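This report covers our spring project for Introduction to Retail Management. We wanted to know whether a small handwritten card on a shelf, the kind that says why somebody in the store likes a product, changes what people buy in an independent shop. We had three stores that said yes to us, one box of blank cards, and a lot of marker pens, and it was easily the most fun we have had in a class this year!

The stores were Flalto (housewares and small gifts), Rutkowska (a neighborhood grocery with a deli counter) and Ziltow (hardware in the front, home appliances in the back). All three are on or just off Gundel Street, so we could walk between them in an afternoon.
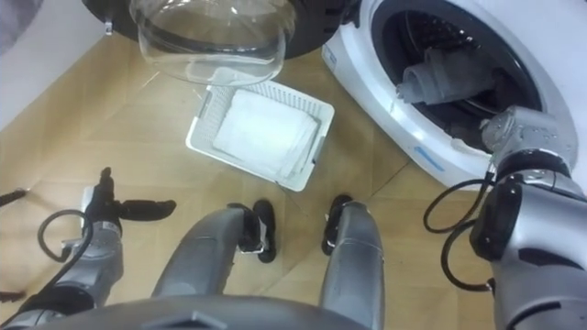 **Background**

Bookstores have used staff cards for ages, and wine shops too. Most of what we read for class treated them as decoration, or as part of "store atmosphere," which is a big fuzzy term that we had trouble turning into anything we could measure. What interested us was a narrower question. If a card sits under one jar of mustard and there are other mustards next to it, does that jar sell better? And does it pull sales away from its neighbors, or do people buy more mustard altogether?

We also wanted to see if the wording matters. One half of our group was sure that personal cards ("I put this on everything, even popcorn") would beat factual ones ("Stone-ground, medium heat, made two towns over"). The other half was just as sure of the opposite, and we had some loud lunches over it.

## What we did

We wrote 17 cards in all. Each store picked the products, with one rule from us: nothing already on sale and nothing by the register. The first week had no cards, so we could collect a baseline. The second week had personal cards. The third had factual ones on the same products, in the same handwriting and the same size.

The stores gave us their receipts with payment details removed. We entered them in a spreadsheet by hand, which was slow, but we noticed things that an export would have hidden (people who buy dish soap at Flalto very often buy a candle too, and we have no idea why). The baseline week came to 318 receipts and the personal card week to 376. Some of that increase is surely weather. It rained for most of the baseline week and foot traffic on the street was thin.
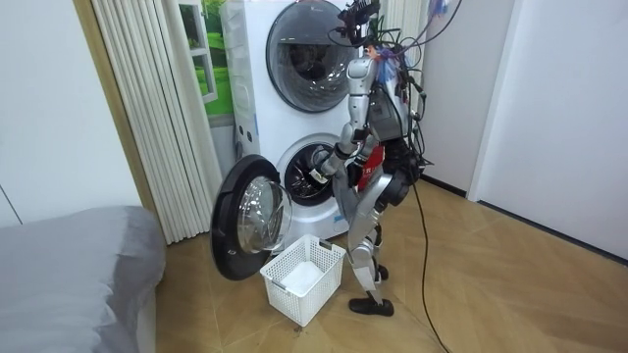

Ziltow needed its own plan. A customer can pick up a jar or a tape measure on impulse, but the back half of the store sells things people measure their closets for. We could not expect a card to sell one of those in a week, so we tracked the questions customers asked instead. With a stacked washer-dryer, a white tower of one machine on top of the other, the height is the first thing people notice, and they tend to ask if it will fit before they ask what it costs. So the card for the stacked set gave the height and width first, and the staff kept a tally sheet of what people asked after reading it. The sheet was the owner's idea and we loved it.

On the Thursday of each week we also stood in each store for an hour in the late afternoon and watched. We marked down who stopped at a card, who touched the product, and who put it in a basket. We had permission, wore name tags, and did not speak to shoppers unless they spoke to us first. Several did — mostly to ask where the batteries were.

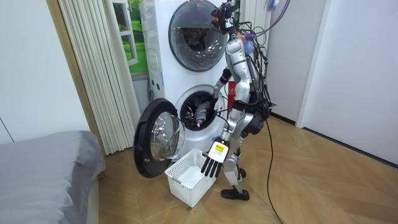

Our observation notes are the messiest part of the data. Two of us disagreed about what counts as "stopping," and we only settled on a full pause with both feet still after the first session was over. We left that session out of the totals. The later sessions are consistent, and we checked by having two people mark the same shelf and comparing sheets.

## What we found

- At Rutkowska, the carded products sold better in both card weeks than in the baseline. The mustard sold out twice.
- The other mustards did not drop. Shoppers seemed to be adding a jar instead of swapping one.
- At Flalto the personal cards did well and the factual ones did almost nothing.
- At Ziltow it was the reverse. People skipped the chatty cards and read the ones with numbers on them.
- Cards longer than 25 words were mostly ignored in every store.
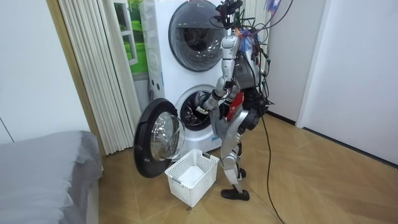 ## Problems and next steps

Three weeks is short, and we ran personal cards before factual ones everywhere, so some of the difference could be shoppers getting used to seeing cards at all. Next time we would flip the order in one store. We would also like a second grocery to compare with Rutkowska, where the deli staff got so excited about the project that they began recommending the mustard out loud (great for sales, terrible for our experiment).

All three stores have kept their cards up. Flalto has asked us for a new batch in the fall, and we still have half a box of blanks.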